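Prurura to stream in two parts, Dritel confirms

29 Oct 2023

The drama serial Prurura will return in two blocks, its distributor Dritel has confirmed, with the first ten episodes going online in one release and the other ten held over until the new year. The full run is 20 episodes, the same as the first series.

Noémie Sandhu keeps the lead role of Ada Bloxham and is also credited as director on two episodes, her first work behind the camera. The credits were listed on the production's own page on Friday and shared from Sandhu's Instagram account later that evening, with a short caption thanking the crew. The post did not say which episodes she had directed. Dritel has since given them as numbers six and 14.

Filming took 92 days and ended in July. Most of it was done at Dornusley, where the production hired the old grain hall and built the family house inside it at full size, with working stairs and a ceiling that lifts out in sections for lighting. Exterior work was limited to the harbour road and the chapel. The night scenes for the closing episode were shot over four consecutive evenings, with 350 extras called for the last of them. 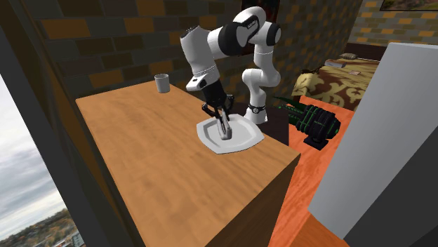
Will the first series stay available while the new one is running? Dritel says all the earlier episodes remain on the service until the second block has finished, after which the rights come up for renewal.

The split release is a change from last time, when one episode appeared each week. Dritel said the weekly pattern had produced steady viewing for the first half of the run and a drop after episode 12, with many subscribers waiting to watch the remainder together. It did not publish the figures. Each block will carry subtitles in English and French from the first day. An audio-described version is planned for both, although the one for the second block may follow a week after release.

Running times have also been altered. Episodes in the first series varied between 38 and 61 minutes. The new ones are fixed at 45 minutes, except the last, which is 70. The title sequence has been shortened and the theme re-recorded with a smaller string section – the melody is unchanged.

Three cast members from the first series do not return. Their characters are written out in the opening episode, according to the synopsis, which places the story 18 months after the fire. The part of the elder brother has been recast. Dritel gave no reason for the change and the new actor's name has been withheld until the trailer is issued.
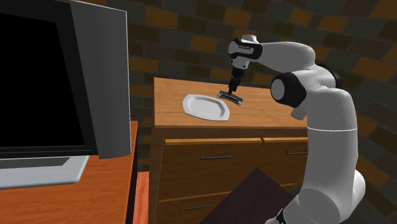
One subscriber, commenting under the announcement, wrote that a gap in the middle of the story was worse than a weekly wait, and asked whether episode ten had been written as an ending or had simply become one when the schedule was drawn up. Several others asked the same thing in shorter form.

Dritel replied to the thread on Saturday. It said the scripts had been planned in two halves from the outset and that the tenth episode closes the inquest storyline. The inheritance plot carries over into the second block.

A screening of the first two episodes will be held in the grain hall at Dornusley before the online release. Tickets are limited to residents and crew, and the set will remain standing for the evening. No third series has been ordered.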